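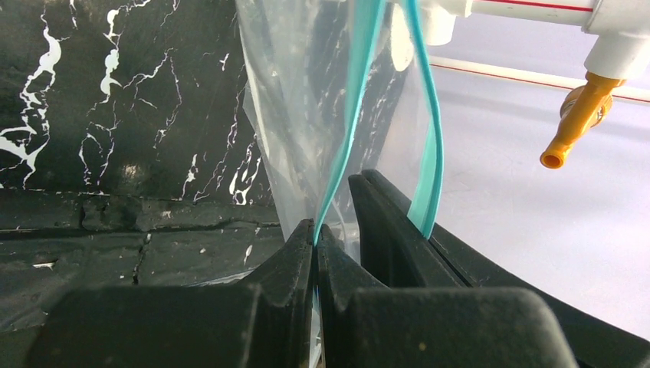
ジッパー付き透明袋による乾物の小分け:口の開き方と閉じ残りの検討

課題研究 > 生活工学 > 報告書 > 収納と包装

読了時間:6分

Cakbridge校 生活工学課程 Asmaa Slaoui
提出日:2025年4月27日

1. 目的

共用調理室の乾物棚では、開封済みの豆、米、パスタを元の包装のまま輪ゴムで留めて保管していた。2月の棚整理で、袋の口から内容物がこぼれた跡が複数の段に見つかり、ジッパー付きの透明袋への詰め替えを行うことになった。本報告では、詰め替え作業のうち袋の口を開く工程と閉じる工程を扱い、閉じ残り(ジッパーの一部がかみ合っていない状態)の発生条件を調べた。保存期間や食味への影響は対象外とする。

2. 袋の構造

使用した袋はKurkellの無地透明袋である。薄いフィルムの口に沿って青緑色のジッパーが2本走り、互いに押し合わせると閉じる。2本が離れていれば口は開いている。色が付いているのはジッパー部だけなので、フィルムにしわが寄っていても口の位置は色で追える。ただし、袋を縦に垂らすとジッパー自体も曲がり、左右で曲がり方がそろわないことがある。この左右差は4.2で扱う。

フィルムは背後のものが透ける。調理室の作業面は黒地に白い筋の入った大理石調で、白い筋が袋越しに見えると、しわの線と紛れやすい。閉じ残りの目視判定は、無地の白いトレイの上に袋を移してから行った。

満水容量は、口を手で支えて水を縁まで入れ、別の計量カップに移して測った。結果は485 mLであった。乾物を縁まで入れるとジッパーに粒がかかるため、充填量の上限は400 mLとした。

3. 方法

3.1 試料

詰め替えた乾物は、レンズ豆、短粒米、ショートパスタの3種である。いずれも棚にあった開封済みのもので、購入元のTristettiの表示に従って種類を区別した。パスタは端が斜めに切られた筒状のもので、フィルムを内側から押しやすい。

3.2 口の開き方

次の二つの方法を比べた。

方法A(つまみ開き):袋の口を上にして垂らし、左右のジッパーを別々につまんで離す。口の形は保持せず、充填のたびに開き直す。

方法B(折り返し):ジッパーを含む口の縁を外側へ折り返し、口が輪の形を保つようにしてから充填する。充填後に折り返しを戻す。

3.3 充填と閉鎖

1)袋を立て、底のまちに指を入れて隅を広げる。
2)Moschosの広口漏斗を口に差し、乾物を入れる。漏斗の先はジッパーより下に置く。
3)漏斗を抜き、袋を軽く落として上面をならす。
4)ジッパーの内側を乾いた布で一度ふく。
5)片端から他端へ、親指と人差し指で押しながら閉じる。指の移動は一往復までとする。
6)端を少しだけ開けて空気を押し出し、閉じ直す。

手順4は予備作業の段階では入れていなかった。レンズ豆の粉がジッパーの溝に残る例があったため、本作業で追加した。

3.4 判定

閉じた袋を白いトレイに横向きに置き、ジッパー全長を目視した後、口を下にして持ち上げた。粒が一つでも口側へ出た場合、または目視でかみ合っていない部分がある場合を「閉じ残りあり」とした。判定は作業者とは別の者が行い、どちらの方法で開いた袋かは知らせなかった。

4. 結果

4.1 全体

作業した袋は62枚である。このうち35枚を方法Bで、残りを方法Aで充填した。途中で破れた袋はなかった。

閉じ残りは方法Aに偏った。位置は、どちらの方法でも袋の端から指一本分の範囲が多く、中央部の閉じ残りは米を入れた袋にだけ見られた。米粒がジッパーの溝に横向きに挟まったもので、布でふいても取れず、竹串で外した。

4.2 ジッパーの曲がり

方法Aでは、片側のジッパーがほぼまっすぐ垂れ、他方が外へふくらむ状態がしばしば生じた。この状態から閉じ始めると、同じ高さにあるはずの2点がずれ、ずれが端に集まる。端では余ったフィルムが小さなひだになり、その部分だけ厚みが増して指の力が伝わりにくくなる。

対策として、閉じる前に袋の両脇の接合部を左右に軽く引き、2本をそろえる操作を加えた。袋の口が直線に近づき、端のひだは減った。引く力が強いと充填物が持ち上がり、パスタでは角がフィルムを押して白い筋が付いた。破れには至っていないが、同じ袋を繰り返し使う場合は不利と考えられる。

4.3 折り返しの影響

方法Bでは口の形が保たれ、漏斗を支える手が不要になった。ジッパーの外側に粉が付くことはあったが、内側の溝はほぼ清浄であった。一方、折り返しを戻した後のジッパーには折りぐせが残り、閉じる際に指先で平らにならす必要があった。折りぐせは両脇の接合部の近くで強い。

作業時間は個人差が大きく、方法間の比較には使えなかった。計時は記録用紙に残したが、本報告には載せない。

5. 考察

閉じ残りの主な要因は、溝への異物の付着と、2本のジッパーの位置ずれの二つに分けられる。前者は漏斗の先を溝より下に置くことと布ふきで抑えられ、後者は両脇を引いてそろえる操作で抑えられた。方法Bは前者に対して有効だが、後者に対する効果は折りぐせと相殺され、明確ではない。

米については、方法によらず粒の挟まりが生じた。粒の短径が溝の幅に近いことが関係している可能性があるが、溝の幅は測定していない。ノギスの先がフィルムに当たり、安定した値が取れなかったためである。

透明な袋は中身の確認が容易で、棚に並べたときの取り違えは起きていない。ラベルはジッパーのすぐ下に貼ると閉鎖時に指が当たってはがれたため、袋の下半分に貼り直した。

6. 棚への配置

小分けした袋は口を上にして、浅い箱に縦に並べた。横積みにすると下段の袋の空気が抜け、ジッパーに荷重がかかる。箱の手前側に使いかけ、奥側に未使用の袋を置き、補充は奥から行う。空になった袋は中を乾いた布でふき、口を開いたまま干してから同じ種類の乾物に再使用する。

7. 残された課題

・再使用した袋での閉じ残りの発生率
・溝の幅の測定方法
・粉類(小麦粉、片栗粉)への適用。溝の目詰まりが予想されるため、漏斗の形状から見直す
・方法Bの折り返し幅を変えた場合の折りぐせの比較

付記:記録用紙の原本は調理室の棚の最下段に保管している。容量測定に使った袋は内部に水滴が残ったため、充填作業には用いていない。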